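To: Cosmetic Formulation list
From: Murali Venkataraman
Date: 13/01/2022
Subject: Re: Preservative chapter, second draft - comments requested

Dear colleagues,

Thank you to those who have returned comments on the second draft of the preservative chapter. The editorial office at Dromine has asked that outstanding points be settled before the text goes to the copy editor. I reproduce the principal one below.

Belmiro Moreira wrote:
> The draft treats challenge testing of emulsions at some length but gives
> only 2 paragraphs to water-free balms. Members working on such products
> will want to know whether a full test is expected of them, or whether a
> written risk assessment will do. I would also ask that the section on
> chelating agents be moved forward, as it is referred to before it
> appears.

The second request is accepted and the section now follows the one on pH. On the first, the authors propose a short additional passage on balms which may take up water in use, such as those kept in open jars in a bathroom.
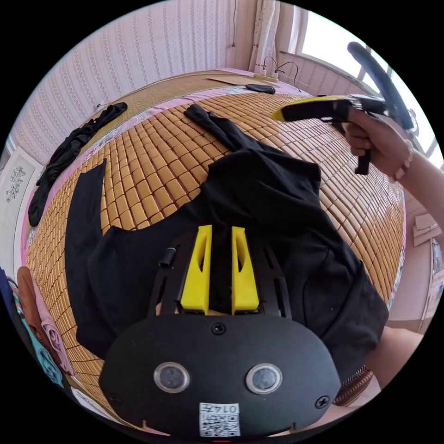

Mladenović asks whether the same passage could cover powders, given that pressed products are often applied with a damp sponge. The authors have no objection, provided that the chapter remains within the limit of 148 pages set for the section as a whole. Any text on powders should not exceed 300 words and should carry its own references.

There remains the matter of the comparison table. Preservative levels are given in some rows as supplied and in others as active matter, and this must be made uniform. It is proposed to use active matter throughout, calculated on 100 g of finished product, with a note beneath the table - the note has been drafted and is available on request. The Standar method is cited under its earlier title in three places and will be corrected.

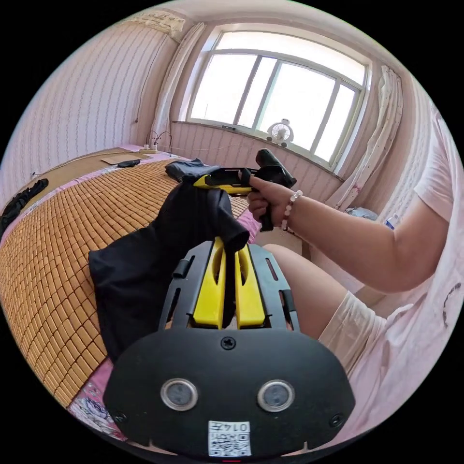 Turka would prefer both values to be shown, as readers at the bench weigh the material as supplied and may otherwise make an error in conversion. This is a fair point, and I should be glad to hear from other members before a decision is taken.

Comments should be sent to the list and not to individual authors. The chapter is due to appear in July.

Yours sincerely,
Murali Venkataraman
Section Editor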